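My first amateur MMA card

9 Oct 2022

I train at a small gym since January, mostly grappling, and last night I went for the first time to see real fights. Ayodele Olatunji from our evening class was on the card, so four of us drove to the Cotarden hall to support him. The hall has 840 seats and I think most of them were taken before the second bout.

I did not expect how loud it is when you sit close. On television you hear the commentators. In the hall you hear the corners shouting, and the shin landing on the thigh, which is not a nice sound.
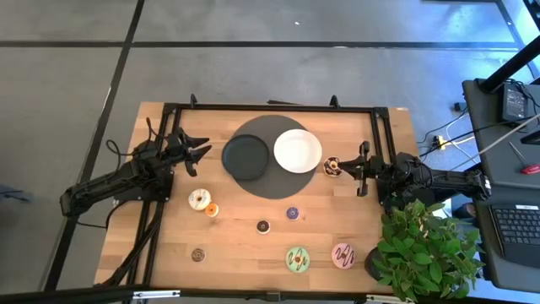
Ayodele fought at featherweight against Danylo Tkachenko, who came from Irbridge and is known for his wrestling. In the first round Danylo took him down twice and held him against the fence. I was very nervous and I ate nothing the whole evening. Our coach, Kamran Golestani, stayed calm and repeated only one word — "elbow, elbow" — so that Ayodele would keep it inside and not give his back.

In the second round he stopped the first takedown, and you could feel that something changed.
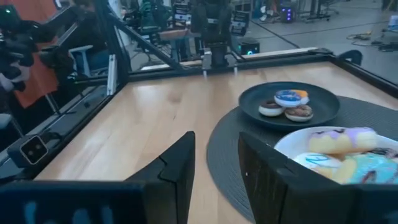

He started to use the jab, then the jab with the low kick behind it. Danylo slowed down, although he never stopped coming forward, and I respect him for this. The third round was very close. Two judges gave it to Ayodele and one to Danylo, so it was a split decision.

The main event was Ridwan Lubis against a local man, and it finished by armbar so quickly that I missed it while I was looking for my jacket. 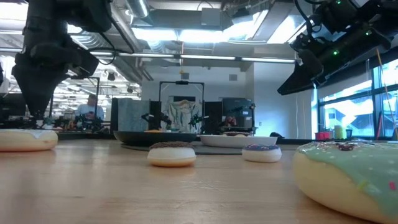
On the way home we argued about the first round for a long time. I still think it was 10-9 and not 10-8, but Kianoush Soltani does not agree with me. Training is again tomorrow, and Kamran already wrote to us that we will drill only takedown defense.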